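Notes from the Border Desk
by Quyên Lý

Many readers wrote to me after the shelling at the Mullano crossing. Most of them asked the same question: why did our newsletter wait two days before we used the word "attack"? I want to answer it properly.

On Friday evening the defense ministry of Trurnia said that its army had destroyed a weapons store on the other side of the river. The foreign ministry of Mundetti said that a grain market was hit and 19 people were killed. Both statements came within one hour, and both were repeated by large stations as if they were already checked. We had one reporter in the area, and she was 50 kilometers from the place, on a closed road.

I have worked with such statements for many years, and I know how quickly the first version becomes the only version. A reader in a distant country hears "weapons store" in the morning and does not hear the correction, which comes a week later in a small paragraph.
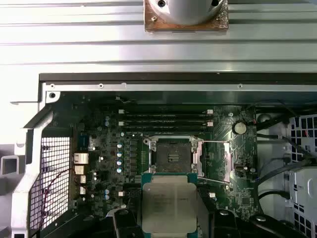
A processor and its open socket, inside a desktop workstation.

When our reporter finally reached Mullano, she spoke with traders, a nurse and the driver of a bread truck. They agreed that the market was hit. They did not agree about the number of dead, and we have not printed our own number. Some 2000 people have left the town and are now staying in schools and with relatives in the Lu valley.

I also received letters which say that we are too soft on Mundetti. Its government has closed two newspapers since January, and we reported this. A government can treat its press badly and its citizens can still be killed in a market.

The next talks are planned in the Lu valley, but the two sides have not yet agreed who will sit in the room. Our reporter will stay in Mullano until then.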